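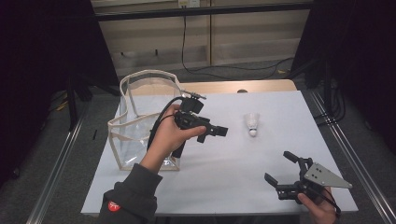 Clear tote, one shuttlecock, a gripper in each hand.

Saturday, April 28, 2018
Posted by drywall_dan

I've had a pair of handheld grippers on the bench for 3 weeks now, the Tulteck bodies with Cabello fingers, and I'm trying to decide whether to keep the fingers or go back to the stock Tulteck ones. The task is simple. Shuttlecock goes from the table into a clear tote bag. One hand deals with the bag, the other with the shuttlecock.

So far I have 177 logged tries. The cork end is easy with either set. The skirt is the problem. Close too far and the vanes fold, and after that the thing never sits the same way twice. The Cabello fingers are flatter and I get fewer crushed skirts, but they are bad at the bag trim. Stock is the other way around.

Has anyone run both on light, hollow parts? A full set of the Cabellos for our arms comes to $2,199 and I'd like to hear some numbers before June.

---

Reply by mossback

Why grab the skirt at all? Come in from the cork side every time and the finger question goes away. I'd save the money.

---

Reply by drywall_dan

Because it doesn't always land with the cork where I can reach it. If the skirt faces me I either take it by the skirt or spend a few seconds turning it around. I want the grip to work both ways.

Wrist camera view from the same setup, for anyone who wants to judge the finger shape:

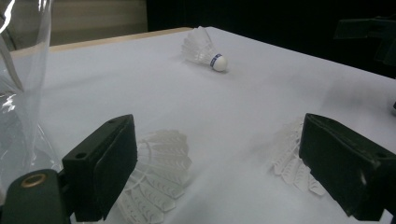 From the gripper camera. Skirts down between the fingers, one more shuttlecock farther back.

---

Reply by kettle9

Thanks, that helps. The inner faces look flat, so I'd try a thin soft pad before buying anything. We put silicone sheet on a Jumberg gripper for paper cups and cut our closing force by a third. You will lose a little opening width.

The other thing I see is focus. Your far shuttlecock is readable and the skirts up close are blurred. If you plan to train on this, the part you care about is the part that's soft. I'd sort out the lens first and the fingers second.

---

Reply by mossback

Disagree on the lens. We ran 4,000 picks at Utinness with a fixed focus wrist camera and close-up blur never hurt us. What did hurt was the clear bag. Plastic throws highlights all over and our depth readings were junk anywhere near it. I'd swap in a cloth bag until the rest works.

---

Reply by kettle9

Were those rigid parts? Blur on a box is one thing. On a skirt you want to know if the vanes are bending, and you can't see that if they're soft.

---

Reply by mossback

Mostly rigid, yes. Fair point. I still wouldn't start with the lens.

---

Reply by drywall_dan

The bag stays. Clear bags are what the job calls for, so a cloth one would only put the trouble off. I'm not using depth on this one anyway, color only.

I'll try the pads. I have some 1 mm silicone left over - is that thick enough, or did you go heavier? I can also move the lens focus in by hand, but last time I did that the far side of the table went soft and I had trouble lining up the approach.

---

Reply by kettle9

1 mm is what we used. Glue it only at the top edge so you can peel it off when it tears. Set focus a little past the fingertips and leave it there.

---

Reply by drywall_dan

OK. Pads on both hands first, same lens, then the lens by itself. I'll post the counts in this thread.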